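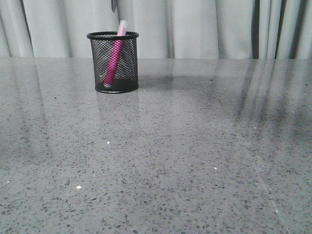 I have been told three times this winter that my problem is the pen cup. The first person to say it was my sister-in-law Tahmineh, who had been listening to a home-organizing course by a company called Favley. The course costs $100, and its first lesson is that every household should own one pen cup, keep it in plain sight, and put nothing in it that hasn't been used in the past week. Do this and the rest of the house supposedly follows.

I have doubts about anything where the rest of the house follows. I had the same doubts in December, when the Umon label maker was going to fix the pantry. (The pantry now has very nice labels on jars that hold something else.) But Tahmineh offered to lend me her login, and I had already spent a morning looking for something to write a check with, so I gave it a try.

## What was in there before

Too much. I emptied every cup, jar and drawer that held anything pen-shaped, and I tested all of it on the back of a phone bill. Favley says to "thank" whatever you let go. I did not thank anything. Most of the ballpoints were free ones from Ghaffari, the hardware store, and the ink in those quits long before the clip breaks. Two highlighters had turned into dry sponges. I found a carpenter's pencil I'd accused Mojtaba of borrowing, so I owe him a call.

What I do use, when I'm truthful about it, is a short list. I write on freezer bags and moving boxes, and I mark up the wall calendar. All of that is marker work. Pink, because black disappears among everything my husband writes.

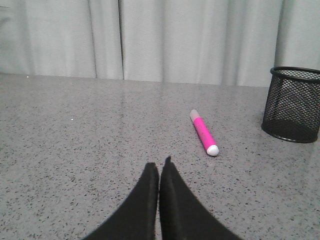

*The pink marker and the black mesh cup.*

I'll give the mesh cup some credit. You can see through the sides, so a paper clip or a dead battery at the bottom doesn't get to stay there for a year the way it did in the old ceramic mug. It wipes clean and it's plain enough to leave out. Is it worth what the Favley shop asks for theirs? I don't see how. Mine is a cup made of wire.

The course also has opinions on how things should stand. Caps up, tips down, longest at the back. I tried to care about this. In a round cup with one marker in it, there is no back. The marker leans wherever it wants, and when you add a couple more they all lean on each other. Amirhossein, who is eleven and was supposed to be doing fractions, said you could fix that by filling the cup until nothing moves. That is how we got here in the first place.

Then there are scissors, where I think the whole system comes apart. Lesson two says scissors live in the cup, blades down. Lesson four says never store anything sharp with anything soft-tipped. I read both twice. I even wrote to the help address and got back a coupon for

a drawer insert. So I've been deciding for myself.

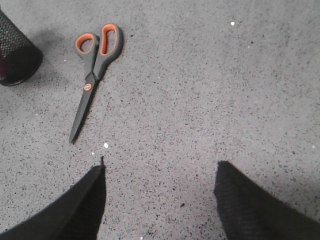

My feeling is that scissors are bad tenants. The handles are wider than anything else you'd put in a pen cup, and a tall pair makes a light cup tippy. Push them in blades down and you have to move the pens to get them out, which means they end up lying next to the cup anyway. I have decided that next to the cup is a place. Closed, flat, where a hand can find them. Mervin Ouellet down the hall hangs his on a nail and swears by it, but he also hangs his spatulas on nails, and his keys, and a bag of onions.

I kept up the one-week rule for a while. It failed on a Tuesday, when I needed a regular pen for a school form that said blue or black only, and I had moved those to a box in the closet because I hadn't touched one in eight days. Pens came back to the cup that night. Nothing terrible happened to the rest of the house. Nothing wonderful had happened to it before, either. 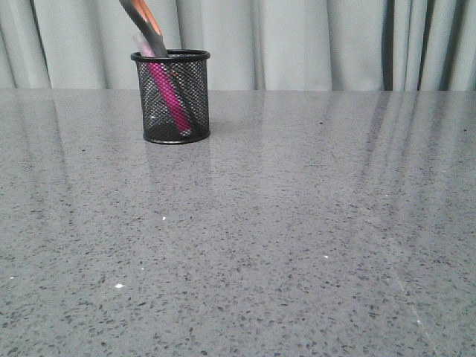 ## Would I pay for it?

No. The useful part is testing your pens, and that takes a phone bill and a bit of patience. I'll keep the see-through cup, and I'll keep it on the small side so it can't turn into the mug again.

The Favley lessons on paper and mail are still sitting there unwatched, and Tahmineh keeps asking. She says the mail one changed her life. I've seen her hallway. I may watch it this weekend with the sound low while I look for the electric bill, and if there is anything in it beyond "open the envelope," I'll write it up.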